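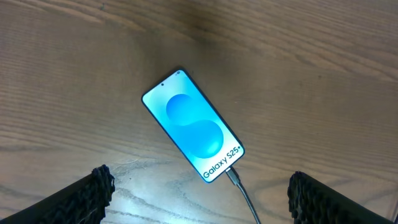

Ullach opens phone refurbishing counter at Pludach

Posted 2/1/23

Electronics repairer Ullach has opened a refurbishing counter at the Pludach shopping centre, taking over the former key-cutting shop beside the Joseph Street entrance. The counter accepts used smartphones for testing, grading and resale.

Each handset is charged to 80 per cent and run through a display check, in which full-screen colour fields are shown at 100 per cent brightness. Technicians look for dead pixels, uneven backlighting and retained images. Touch response, cameras, speakers, the charging port and battery capacity are tested next. Results are logged in Horkus, an inventory program Ullach has used at its warehouse site since November.

Phones are placed in one of 4 grades. The top grade is limited to units with no visible marks on the glass or housing and a battery holding at least 80 per cent of its original capacity. The lowest grade is not sold to the public and is stripped for parts, with the remainder sent to a licensed recycler.

Customers trading in a phone are asked to back up their data, sign out of all accounts and remove the SIM and any memory card before handing it over. A locked handset will be turned away at the counter. Ullach carries out its own factory reset on every accepted unit and prints a reset record, which is kept on file and available to the previous owner on request.

Grading takes 2 business days. Payment is made by bank transfer or as credit toward another phone. Owners who decline the offer can collect the handset at no charge within a fortnight, although it will already have been erased.

Cracked screens are accepted, provided the display still lights and responds to touch. Swollen batteries are not, and should go to the hazardous waste depot. The counter keeps the same hours as the centre. Tablets and smart watches are not being taken at this stage.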